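Paltus Lab
Gallery: Handover Recordings

Project pages: Overview | Hardware | Recording notes | Gallery | Contact

The handover set is the part of Paltus that deals with passing things between a person and a two-armed robot. We record people and arms working at the same table, and the recordings become the training examples for our policy, Hapeta. The target for this round is 400 usable episodes per task. An episode is usable when the object changes hands once, nothing is dropped, and all the camera streams line up in time.

Each station has 2 arms and several views. One small camera rides at the wrist and sees mostly fingers and whatever is held between them. Another is fixed beside or above the table and takes in both arms and the person. Pictures on this page come from both kinds.

Wrist view
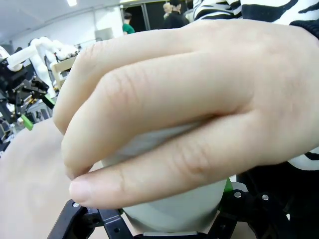
Grip timing is the hardest thing to label in this set. We mark three points in every handover: first contact by the second party, shared hold, and release. Two annotators mark each episode separately in Bridis, our labeling tool, and anything where they disagree by more than a few samples goes back for a second look. Most of the disagreements are about release. People tend to let go in stages, and the fingers stay near the object for a while after the load has moved.

We tried labeling release from motor current alone. It was fine for heavy objects and poor for light ones, so the wrist video is now the reference and the current trace is kept as a second channel.

Instructions to the person are short. Take the object at your own pace, don't help the arm more than you would help a coworker, and don't look at the screen. We stopped giving a countdown in April. With the countdown everyone reached at the same moment, and the model learned to wait for a reach that came on schedule.

Table view
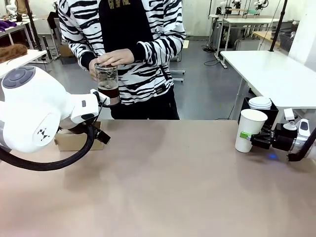

Transparent objects have their own folder. Depth readings on glass come back with holes, and we leave the holes in. Earlier we filled them before training, and the model did well on our own data and badly on the station at Ukine, where the lighting is different. Paper cups are a separate folder again, with a lower limit on grip force. A crushed cup ends the episode, but the file is kept and tagged as a failure.

Start positions are changed between episodes and the order of the tasks is shuffled each morning. Clothing isn't controlled. We want plain sleeves, patterned sleeves and bare arms in the set in whatever mix people show up in.

Set status

The full release is planned at 3000 episodes across all tasks. Cups and jars are closest to done. Tools and soft items are behind, mainly on the labeling side. Failed episodes are included in the download and listed in a separate index, so you can leave them out if your method doesn't use them.

Format details and the annotation guide are under Recording notes. Questions about access can be sent through the Contact page.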